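Sorting and Table Setup Assistant, part-time - Tirell

Posted 2021-04-16. Reference 227.

Tirell keeps a stock of over 3,000 pieces of toy food and small tableware, which it lends to preschools and speech clinics. We are hiring one assistant to set up work tables, sort fruit pieces by type and size, and return them to storage at the end of each shift. The position is 19 hours per week and runs through November.

Each table is set from a written layout sheet. The sheet names the mat, the bowl and the pieces to be laid out. Patterned mats and panels are used as well as plain ones, so the assistant must be able to pick out small pieces against a printed background. 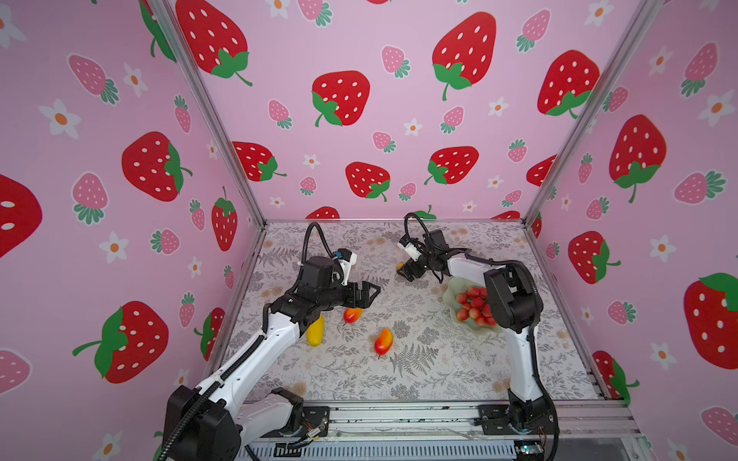
Mangoes and other large pieces are stored singly. Small round fruits are stored by the bowl and checked for cracks and loose paint before they go back on the shelf. Damaged pieces are logged in Histedeck, our stock program. Training on the program is given in the first week.

Requirements:
Normal or corrected color vision
Able to stand for most of a shift
Able to follow a written layout without supervision
Basic typing

Experience in a stockroom, toy library or classroom is useful but not required. Mats and panels are changed between layouts - this involves some reaching and light lifting.

To apply, send a one-page resume and a short note on the hours you can work to the Tirell stock office. Put the reference number in the subject line. Applicants selected for interview will be asked to complete a short sorting task.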